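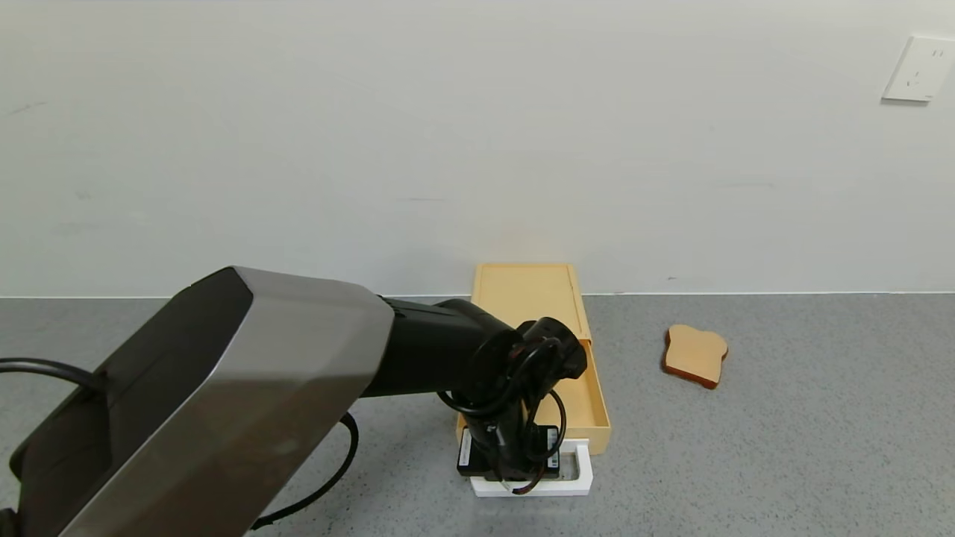

Light wooden tray on a gray speckled countertop

Is the Hendholm movie a sequel or does it replace season 3?

Posted by papercup_annie, 2025-03-05

Okay so I finished season 2 of Hendholm last night at some ridiculous hour and now I'm confused and a little upset. I went looking for a date for season 3 and all I can find is people talking about a movie. Is the movie INSTEAD of another season? Or do we get both? And does it pick up right after the ferry thing or is it one of those prequels where everyone has to pretend to be younger?

Also, and this matters to me more than it should, is Sepp in it? I know how the last episode looked. But we never saw a body, and I've watched enough crime shows to know what that means. I watch with subtitles and I rewound that bit over and over and the caption only says "distant splash," so come on.

One more thing if anybody knows. My library has a two-disc set and a four-disc set and I can't tell if the longer one has extra episodes or just interviews. I'd like to rewatch the whole thing with my sister before the movie comes out (she has only seen the pilot and fell asleep, but she'd had a long day, so I'm giving her another shot).

Please mark spoilers for anything past season 2!

marlowe_on_the_porch

Hi Annie! Welcome to the waiting room, it's been pretty lonely in here.

It's a sequel. Gudrun Boström, who wrote every episode, talked about it on the Ellura podcast back in October and she said the movie starts the morning after the ferry. Same detectives, same awful weather. She'd mapped out a third season of 6 episodes and then boiled it down to one story because the producers liked the idea of a movie better. So for now it takes the place of season 3. She didn't rule out more TV later, but she didn't sound like she was packing a bag for it either.

My worry is Witton. The whole fun of that character is how slow he is, all those long drives where he says one sentence and then eats a sandwich. I don't know how you do that in a movie. I guess you cut the sandwich, and then I don't want to see it, haha. I'll still be there opening night.

On Sepp, the podcast host asked her straight out and she laughed and changed the subject to boats. I'm taking that as a yes. My husband takes it as a no and we have a pizza riding on it.

On the discs, get the four-disc set if it's free to borrow. The episodes are the same in both as far as I can tell, but the bigger one has the commentary tracks, and the one for the lighthouse episode is great. She talks for ages about how they had to reshoot the phone call and you'll never hear that scene the same way again. If your sister falls asleep easily maybe save the commentary for yourself.

dkrantz934

sepp is dead. they showed his coat. movie will be fine, season 2 was too long anyway

tillie_b

I mostly agree with marlowe but I'd be careful with the "takes the place of season 3" part. I listened to the same interview and what I heard was that the movie uses the main case from the season 3 plan and leaves out the stuff with Witton's daughter. That would leave room for a short season afterward. Could be wishful thinking on my part! I've wanted more of the daughter since the first season.

For the rewatch, if you don't have time for everything, start with the lighthouse episode and go straight through to the end. You'll miss the bank robbery, but it never comes up again. Do show your sister the pilot one more time though, and start it at 34 minutes if she's drowsy. That's where Witton finds the boat keys, and if that doesn't hook her I don't think the show is for her.

And to dkrantz, the coat was on a hook in the next shot. Go back and look.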